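Notes from a month of teaching the arm to do memory

February 2018

I said in December that I would write up how the teaching goes once we had enough of it behind us to be worth reading. We have now, so this is that post. It is mostly about the hand work and very little about the software, which I don't write and could only describe badly.

The short version of the job: Lalell refurbishes servers. They come in from data centers, get tested, get their memory changed or moved, get tested again and go out. The memory step is dull and hard on the thumbs, and it was the one the shop wanted to try on the arm first. My part is to show the arm how it's done, again and again, until there are enough recordings to train on.

We have two ways of showing it. The first is to put the arm in its free mode, take hold of it near the wrist and walk it through the job. The second is to sit at a desk with a hand controller and a screen, and drive it from there. I had expected to like the first one better, and for the first week I did.

Moving the arm by hand feels natural. You can feel when a finger touches something, and you can be very gentle. The trouble is that your own body is in the way. I lean over the chassis to see, my shoulder throws a shadow on the slots, and my sleeve shows up in the recordings. My forearm gets tired too, and a tired forearm teaches a wobble. When we played back the late recordings from one long afternoon, the arm copied a little sideways drift I had picked up without noticing. We threw those out.

The other problem with hand guiding is that I was using my eyes from where my head was. The arm doesn't have my head. It has a camera at the wrist, and what that camera gets is what it has to work with. I was making choices based on things it had no view of.

So in the second week we moved to remote. I sit with my back to the bench and look only at the wrist view. If I can't see enough to do the step, then the recording shouldn't pretend I could. It is slower. My first 20 tries at the controller were bad, and I bumped the chassis more than I like to admit. After a few days the hands catch up.

A session goes like this. The server is clamped to the bench with its lid off and the power disconnected. I start from a parked position a little way off from the board, press the pedal to begin recording, come in over the memory, do the one thing the session is for, back out the way I came and press the pedal again. One thing only. Early on I tried to record opening the latch, lifting the module and setting it in the tray as a single run. If any part went wrong the whole run was spoiled. Now each of those is its own set.

We aim for 32 good runs before changing anything about the setup. Then the chassis gets turned a little, or the lamp gets moved, and we do it over. Moving the lamp sounds like nothing, but bare metal near the processor changes a lot under a different light, and a model that has only ever been shown one kind of glare gets lost when it meets another. The whole plan calls for 800 runs before anyone decides if it's working.

Approach is the part I have thought about the most. Memory slots sit close together, and the fingers have to go down between parts that were laid out for human hands. From straight above, the gripper hides exactly what I'm trying to look at. Coming in at a slant leaves more of the board in view, and I can keep the processor socket and the slots on screen at once. The socket makes a good landmark. It's big, it's bright and it doesn't look like anything else nearby, so I steer by it and then shift my attention to the slots at the end.
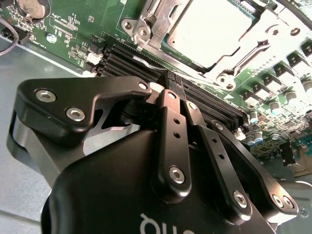 Wrist view with the fingertips up at the memory slots, processor socket at upper right.

I keep that view up on the left screen and a plain side view on the right, though I try not to use the side view. It's there so I can stop if something is about to get squeezed. There are rows of capacitors and chokes on these boards that don't forgive a knock, and the outer part of the finger swings wider than you would guess from looking at the tip. We lost one board to that. It was a scrap board, kept for the purpose, but I still felt stupid.

Some small things I would tell someone starting out. Pause for a beat before you touch anything, and another after. The pauses make it much easier to cut the recordings up later. Don't fix a mistake quietly. If you miss, either drop the run or keep it and mark it as a recovery, and make the recovery slow and clear. Vary where you start, even when a favorite spot has formed. Stop when you get bored, and write down what you changed between sets, since you will not remember by the next morning.

I have a notebook for that last one. The Skandormont folks, who set up the arm for us, gave me a spreadsheet to use, and I copy things into it at the end of the day.

As for results, I have one and it is a modest one. We trained on the latch set alone and let the arm try it on a chassis it had been shown. It opened the latch cleanly 9 times before it stalled with the finger resting on the wrong end of a slot. I went back and looked, and I had hardly any runs that started from that side. So this week is all starts from that side.

Next is the Cronin chassis, which is narrower and has a fan wall close to the memory. I may have to go back to hand guiding for the first few just to learn where the arm fits. I'll post again when that set is done.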